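Grorneddale Household Arrears Letters – README and data card

Maintained by Yaqin Jiang, for the Flurkier project

Hello, and welcome! This folder holds 2679 anonymised letters sent to households in Grorneddale who had fallen behind on rent, water or energy bills. Each letter has been typed up, stripped of anything personal and labelled by hand for tone, reading level and what it asks the person to do. I've had a wonderful time putting it together, and I'd love to see what you make of it.

The short version: we wanted to know how often a first letter about a missed payment tells people plainly where they can get help, and how often it goes straight to warnings. There was no open set of real letters to work from, so we gathered our own.
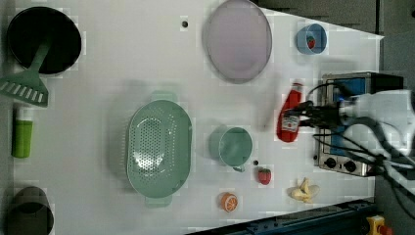 What's in the folder

letters.csv – one row per letter, with the full cleaned text
labels.csv – the labels, matched on letter_id
guide.txt – the labelling guide, including all the awkward cases we argued over
changes.txt – what changed between version 1 and version 2

Both CSV files are UTF-8 with a header row. Line breaks inside a letter are kept, so please use a proper CSV reader (I lost a whole morning to splitting on commas, and I'd hate for you to do the same).

Columns in letters.csv

letter_id – a plain number, with no meaning beyond being unique
bill_type – rent, water, gas, electricity or mixed
stage – first, reminder, final or court
month_sent – month only, in words
text – the letter itself

Columns in labels.csv

letter_id – as before
tone – friendly, neutral, firm or threatening
help_named – does the letter name a source of free advice?
plan_offered – does it offer a way to pay in smaller amounts?
deadline_days – days given to reply, blank where the letter gives none
reading_age – our estimate, from 8 upwards

The deadline column is my favourite. You can sort it and watch the wording change as the days get shorter, and there's plenty in there for anyone who likes language as much as numbers!
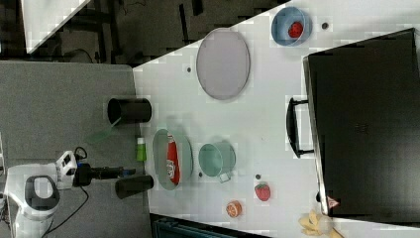
Can I join the letters up to follow one household over time?

We left household links out on purpose. A chain of letters says far more about a person than a single one does, and the people who gave us theirs were told each letter would stand alone.

How the letters were collected

People brought letters to the Cheng advice desk over 18 months, and signed a short form if they were happy for us to use them. We scanned the letters on the spot and handed them straight back. Names, addresses, account numbers and meter numbers were swapped for tags in square brackets, such as [NAME] or [ACCOUNT]. Amounts of money were kept, because a letter about a small debt can read very differently from one about a big one.

Every letter was read by 2 labellers working apart. Where they disagreed, they sat down with the guide and talked it through, and the agreed label is the one you'll find in the file. Tone caused by far the most discussion – especially the line between firm and threatening. We settled on this: if the letter names something that will be done to the reader, it's threatening, however politely it's put.

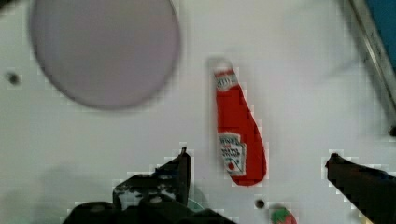 Gullanora wrote to us after version 1 that the tone rule felt too blunt, as a court letter has to say what comes next by law and ought not to be lumped in with a first reminder that mentions bailiffs. It's a fair point, and it's why version 2 has the stage column. Filter on that before you compare tones and you'll get a much fairer picture.

Known gaps

Rent letters outnumber the rest by a long way. Letters in languages other than English were left out, as were text messages and emails, which I'd dearly like to add one day. People who never ask for advice aren't in here at all, so please don't treat these letters as a fair sample of everyone in debt. Some scans were faint, and words we couldn't read are marked [UNCLEAR]. 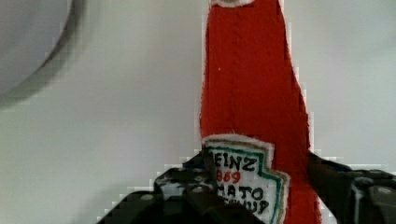
What may I use the data for?

Research, teaching, and rewriting your own letters so they're kinder and clearer are all welcome. Please don't use it to score or predict how individual people will pay, and don't try to work out who anyone is.

Credit and contact

Please credit the Flurkier project and say which version you used. If you spot a missed name or a wrong label, open an issue with the letter_id and leave the text itself out of it. Missed names get fixed first. Labels wait for the next version, which is planned for February.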